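Old office tower in bits on the bench: what goes back first, memory or processor?

grommet_hunter

Our office (Gireo, we do flooring, so please assume no talent) is handing down its old desktops to anyone willing to carry one home. I carried one home. It's a black Dell tower with blue plastic bits inside, and the previous keeper had already had the processor and the memory out. These came to me in a sandwich bag. I've put it on its side with the panel off and I've been looking at it for two evenings, which has not helped as much as I'd hoped.

What I'd like to know is the order. Does the processor go in first, or the memory, and does it matter? Also, do I have to fill every memory slot? I have 2 sticks and more slots than that. The sticker on the side says 1734, in biro, if that means anything to anyone. The office manager says it means nothing to him.

I should add that I own one screwdriver and it's from a cracker.

pinch_of_solder

Processor first, then the cooler, then memory, then leads. You can do the memory earlier if you're impatient and the machine won't explode, but you'll be leaning over the sticks to do up the cooler screws, and elbows are not precision instruments. I've refitted 98 office towers for a reuse shop called Pramico and the only one I ever cried over was an elbow job.

1734 will be somebody's stock number. Ignore it.

Before you put anything in

Unplug it at the wall. Then hold the power button in for a few seconds, which feels silly and is still worth doing. Lay the tower down with the open side facing the ceiling, on something flat that you don't mind scratching, and get a tray or an old baking tin for the small parts. The sandwich bag has done its bit and can retire. It certainly isn't the place for memory sticks.

Touch bare metal on the case before you pick up a board or a stick. Keep touching it now and then. If you're wearing a woolly jumper, take it off, or at least stop shuffling about on the carpet in it – I say this to a flooring firm with some nervousness.

Get the anglepoise over. When the metal frame over the processor socket is up and the socket is empty, it's the one part of the machine where a dropped screw can properly ruin your evening. Don't poke in there. Don't blow in there either, whatever your uncle did with his game cartridges.
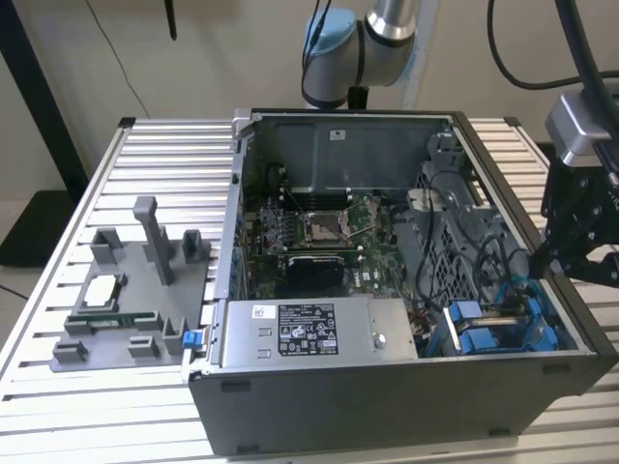
Processor

Look for the small triangle on one corner of the processor and find its partner on the socket. There are usually notches along the edges too. Hold the thing by its sides and lower it straight down. If it doesn't sit flat, lift it off and look again. It should take no pushing whatsoever. Pushing is for the lever, which does need a bit of shove and may creak in a way that takes years off you. The creak is normal.

A pea of paste on top, cooler on, screws done up a few turns each, going corner to corner. Then plug in the fan. I mention the fan because it gets forgotten, by me, with some regularity.

Memory

Open the latches at the ends of the slot. Line the notch on the stick up with the bump in the slot, and if they don't line up, turn the stick round. Press down at both ends with your thumbs until the latches come up by themselves. This takes more force than seems polite. A half-seated stick is behind most of the dead machines people bring me, and they've generally ordered a new power supply by the time they ask. 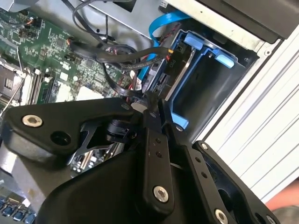
Do I have to fill all the memory slots?

One stick is enough to start most desktops, and two is plenty for finding out whether yours works. Leave the spare slots empty and look up the pairing for your model in its manual, which will tell you which slots to use for two.

I start with a single stick in the first slot. If that gets me to a screen, I switch off, pull the plug and add the other one. It's dull and it saves arguing with yourself later about which part is at fault.

Leads and blue things

Blue plastic in these cases tends to mean "you may touch this". So the drive carriers at the bottom of the perforated cage have blue handles, and there's a blue latch out at the end of the power supply. You don't need any of them for the job you're doing. Resist.

What you do want to look at is the wiring that loops over on the drive side of the board. Push each plug home as you go past.
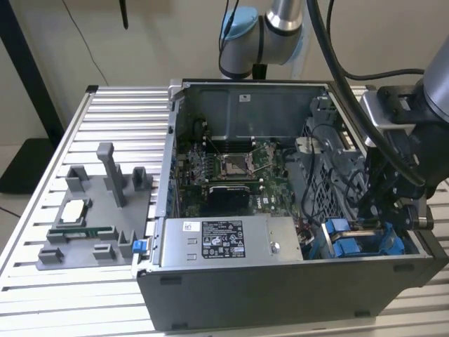

Leads that have been tugged aside for access have a habit of staying only mostly plugged in, and "mostly" gets you a black screen and a light on the front that blinks at you in orange. Tuck the slack away from anything with a fan on it. I use a twist tie off a bread bag. There are proper ties available for money.

Leave the power supply alone, by the way. Reading the label on top is fine, and some people find it soothing. The case around it stays shut, and I'm not being wry about that one.

Then a last look before the panel goes on. I count my screws back out of the tin, and I take a torch round the board and into the corners. 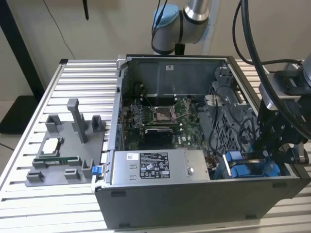

Stand it up at this point and tilt it gently from side to side. If something rattles, lay it back down and find the something. Then plug in a screen and the keyboard, power on with the side panel still off, and keep your fingers out. The first start after a memory change can sit there for a while doing nothing visible. Give it a couple of minutes before you start grieving. It'll probably complain that the clock is wrong as well, and you can just set it.

And buy a screwdriver. The Fakness one from the hardware place is cheap and has outlived two of my kettles.

heydari_road_tim

Memory first, always have, never had a problem. 18 years. People fuss too much about order. Agree about the fan though.

bisonette

Can't help with the order, but if it's the same sort my sister has, the side panel won't go back on unless you hook the front edge in before you swing it shut. We spent an entire lunch hour kneeling on ours. Also check the little battery on the board if it forgets the time whenever you unplug it. Ours was flat as a pancake and a new one came from the same shelf as the ones for kitchen scales.

Last updated: August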